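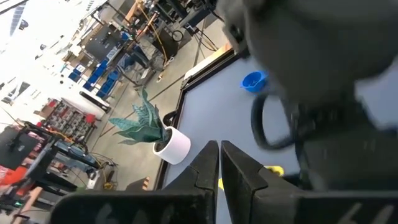
About Unura
Unura is a music metadata index. It lists titles, artists, labels and running times for audio and video hosted by third parties. No media files are kept on our servers. The index draws on 395 sources and is rebuilt every 10 hours.

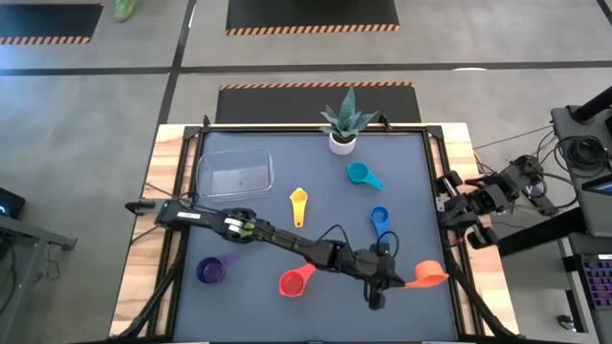 Photo: Torkow
Duplicate entries are merged by title and length. Rights holders may request removal of a listing through the contact form.

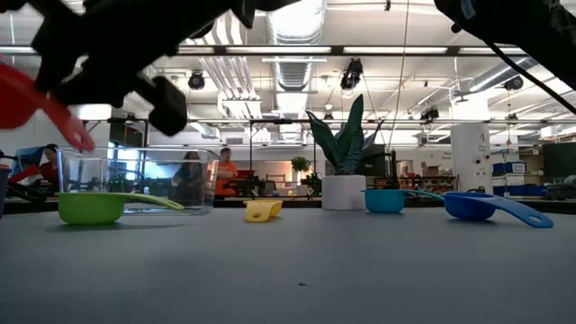
Each listing carries one genre tag from the Andumen scheme, which has 479 tags. Tags sort recordings by type and leave quality aside. Measuring cups could be tagged the same way, with lime green, yellow, teal, blue and red as separate values under one heading. Untagged entries remain searchable by title.
Last revised 12/3/22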